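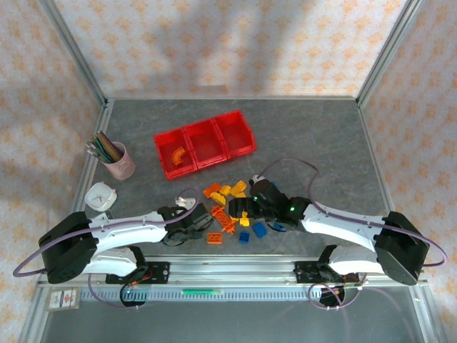 3.2 Showing the arms how to sort

Figure 4. The block-sorting task under remote control, with both grippers at the pile and one orange arched brick in the tray.

I did all 62 Bostwood demonstrations myself, steering both arms by hand from the next desk, and I got properly fond of this one! The rule is simple enough (one colour per compartment), but a jumbled pile makes you fussy about which brick to go for first. I left the choice of brick open, so the order varies from run to run. Each run had a limit of 80 seconds, and I threw out my first 30 practice goes, which were frankly a bit wobbly. The cup of pencils is no part of the task, so a knock against it didn't end a run.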